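Thursday, June 11, 2020

Back late from Kestevano and my feet hurt. Khurram had been on at me for weeks to come and see the kitchen work, so I went, and I took my bad attitude with me as promised.

The claim, as Sadao Yokoyama put it over coffee, is that two arms can now do the small chores people get bored of. Opening a toaster oven, putting things in, taking things out, shutting the door again. He said it very calmly. I said my niece could do that when she was 8 and she didn't need a bench full of cables to manage it. He laughed, to be fair to him.

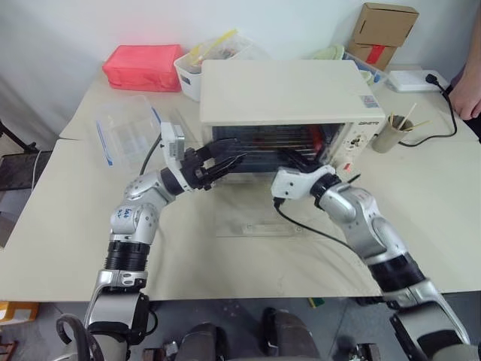
My trouble is with the word "can." Arsalan let me look at his notebook from February and it has 43 good runs in it out of 69, which he seemed proud of. I kept thinking about the other 26. If I dropped or fumbled that many dinners I would be asked to leave the kitchen. And those were all with the same oven on the same table. Move it to my place, with the door that sticks and the crumbs in the hinge, and then show me the notebook.

I asked who wipes it down afterward. Long silence. Kourosh said cleaning was "a separate task." I bet it is.

I will give them this much: door handles are harder than I thought. Khurram had me try it with a pair of tongs in each hand and my eyes half shut, and I made a fool of myself. So I understand why it's slow. I just don't see why slow and fussy should be sold to anyone as help, and Arnusham apparently wants to talk about selling by next year.

Home by 9. Cheese on toast, 2 slices, one burnt. Must call Aqeel about the Soomro invoice before he calls me.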